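# 关于德拉雷蒂（Draretti）

德拉雷蒂是一家从事成品油价格数据采集与发布的公司，主要服务对象为公路货运企业、农业合作社和独立加油站经营者。公司编制柴油、汽油及车用尿素的批发与零售价格序列，不从事燃料买卖，也不持有任何油库或加油站的股权。

## 数据范围

目前的采集网络覆盖860座加油站和20座批发油库，分属113个价格区。零售价按升计，含税；批发价按千升计，税前与税后分列。各价格区的均价以销量加权，销量权数每年3月更新一次。缺报站点沿用前一日价格，最长两日，超过两日即从当期样本中剔除，恢复报价后重新计入。

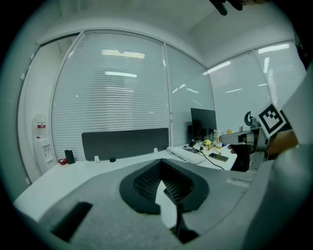 批发价于每个工作日上午发布，零售价于当日闭市后发布。修订值单独标注，原始值保留在历史库中，订户可同时调取两个版本。运费附加费的计算以零售周均价为基准，合同中如采用其他基期，可通过Gekidton接口自行设定。

## 产品

- **Nundadel**：柴油价格日报，提供表格文件和接口两种格式
- **Gekidton**：燃油附加费计算接口，供运输管理系统调用
- **Pangilinan指数**：城区与郊区零售价差的周度序列

## 人员与职责

Arlo Marchetti任总经理，负责采集网络及站点协议。Carolina Gouveia主管编制方法，加权规则和样本调整均由她签发。方法说明现行版本的生效日期为2021年8月10日，旧版可向数据部索取。

## 独立性

公司收入几乎全部来自订阅费。报价站点不支付费用，也不能在发布前查阅所在价格区的均价。对已发布数据有异议者，可提交书面复核申请，并附当日挂牌价或结算单据。复核结果以书面形式答复，涉及数值变动的，同时列入下一期修订表。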